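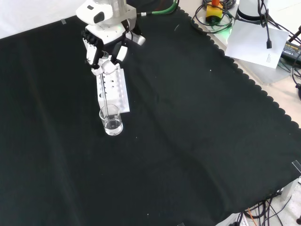
Pre-session check, stirring task, Ciltden bench. I fill this in before we start teaching and scribble in the comments as the day goes on, so please forgive the rambling. The task is the one Plallamik asked for: pick up the rod, stir, come out clean, and all of it driven by remote control with a person's hand on the other end. I like it as a teaching task because the rod is thin and clear glass and the beaker is small, so any shake in the operator's wrist shows up right away at the tip. Anyone signing off a Friday session, read the comments too and not only the OKs!

1. Emergency stop in reach of the operator's chair
OK. Pressed and reset twice. The arm dropped into hold both times and the remote link asked for a fresh login, as it should.

2. Cables clear of the arm's path
OK with a comment. There's a lot of black cable on the beige side of the table and I'd like it tied back. Nothing snagged when I drove the arm slowly through its whole range, but I was going slowly. Somebody in a hurry might not.

3. Cloth flat and fixed
Needs work. I pulled it straight before the first run and there's still a crease. A crease can tip a light beaker, so smooth it again at every break, please.

4. Glassware checked for chips
OK. Run a gloved finger around every rim, and do the rod at both ends.
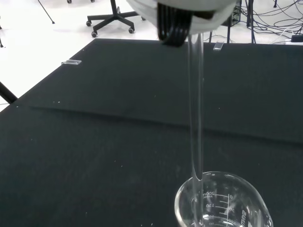

Item 4: the beaker marked 200ml, liquid going in.

5. Fill level
OK. Keep it low. Folks new to the remote rig tend to stir like they're making pancake batter, and a full beaker slops over the side. Wipe up any drips before the next demonstration – the operator can't feel a slick spot through the controller.

6. Grip force limit
OK, set to 19 on the Magesa panel. I tried it higher last month and the rod squeaked, which I did not enjoy one bit. If you change it for another task, write it on the whiteboard and put it back when you're done.

7. Remote link delay
OK. 64 milliseconds at the start and the same after lunch. Our stop-work line is 200, and please do stop. A late stir command feels like nothing in your hand, so you push harder, and then it all arrives at once.

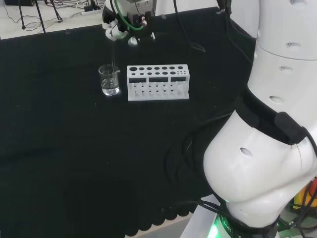 Same goes for dropped connections. If the picture on your screen freezes, let go of the trigger, take your hand off the controller and call it out loud. Don't wait to see if it comes back. I've done the waiting thing myself – once – and I had a rod to replace.

8. Rack position
OK. Leave it beside the beaker with a gap, and drive in from above. New operators like to come in low from the side and clip the rack on the way.

9. Recording
OK. 720 demonstrations saved so far for Florkness, counting the clumsy ones. Please don't delete the clumsy ones! Tag them "rough" and let the training people decide. Anything where the glass touched hard gets tagged "contact" as well, plus a line saying what you were trying to do.

10. Rod lift-out
OK with a comment. Straight up, pause over the beaker, then move off. The pause is the part people skip when they're teaching, and the robot learns whatever you show it, skipped pauses included.
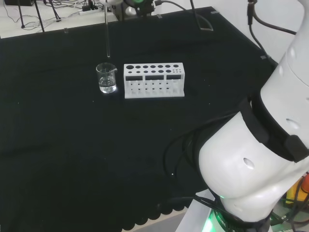
Item 10: rod tip at rim height, rack to the right.

11. Operator breaks
Not OK, and it's my own fault. I drove straight through the morning and my last few runs were sloppy. Swap operators at the break from now on, even if you feel fine.

Still open: cable ties for item 2, and a better way to hold the cloth for item 3. I'll bring clips from the other bench and check both again before the August runs.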